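About Us

Hi, I'm Shirin Safavi, and I run Darura together with Asmaa Ashour and a small crew of people who can't leave a machine alone. We build and program two-armed table setups for schools, small shops and anyone else who has a fiddly job they'd like a robot to try. Twice a year we open the doors and let people come in and watch, and a lot of you found this page after our last open day, so I figured I'd tell you who we are by telling you about that. 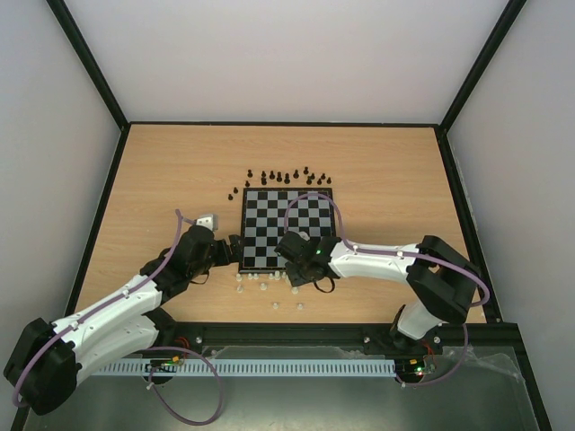 First, a bit of background. Asmaa and I met at Goteck, where we both worked on packing lines (big arms, big fences, lots of yellow paint). I liked the work, but I missed being close to it. You'd write a program in one room and the arm would run it in another, and if it dropped something you read about it in a log. We wanted something you could stand next to and talk about while it was going! So we left, rented half a floor above a print shop, and bought more cable than we could afford.

These days there are five of us. Asmaa does the mechanical side and has strong opinions about grippers. Mostafa Tahiri writes most of the motion code. Marwa Metwally looks after training and the school visits, and Bláthnaid Ó Conaill came over from furniture making and now builds our tables and enclosures, plus everything else in the office that has legs. I do the quotes, the phone, and whatever programming Mostafa lets me near.

The open day on 23 July 2025 was our busiest yet. We'd planned for 25 visitors at a time and put out chairs for that many, and over the day we had some 300 people come up the stairs. If you were one of the folks who waited on the landing, thank you, and sorry about the heat up there.

The chess table was Marwa's idea. We'd shown sorting and folding before, and people were polite about it, but everybody knows where a chess piece is supposed to go, so everybody has something to say. The job is setting up the board. The pieces start out on the tabletop, black on the far side and white on the near side, and the two arms have to put them where they belong without bumping each other. It sounds easy until you think about how small a pawn is and how close together the squares are on a board that size. A person sets up a row without looking. For us it's a pile of separate moves, each with its own way of going wrong, and two arms that both want to be over the same spot.

Mostafa talked people through it, and he's good at that because he doesn't hide the messy bits. One little girl asked him which arm was the boss. He said neither, they take turns, and she told him that wasn't how it worked with her brother. We also got asked a lot whether the arms can play chess. They can't, at least not ours! Picking the move is a job for a chess program, and you can get a very good one for your phone. Getting hold of the knight and putting it down standing up is the part we work on.

The other question we heard all day was about the cables, mostly from parents who have tried to tidy up behind a TV. Asmaa clips them along the arms and leaves slack in loops so the joints can bend. She would happily talk to you about this for an hour, and two or three visitors let her.

Outside of open days, most of our time goes to paid work. We've done a tray-loading station for Sirkier, a labeling setup for the El Idrissi bakery, and a bunch of smaller jobs that start with somebody bringing us a box of parts and asking "could it do this?" Sometimes the answer is no and we'll say so on the first call. If it's a maybe, we'll put your parts on one of our tables and run it 100 times before we send you a price, and you can come watch.

School groups are welcome all year. Marwa keeps them small so everyone gets up close, and kids can suggest a task for the arms ahead of the visit (please, no more slime).

Our next open day is in October. It's free, there's coffee and Bláthnaid's ginger cake, and you don't need to know a thing about robots. Write to Marwa through the contact page if you're bringing a group, or just come up the stairs and say hi.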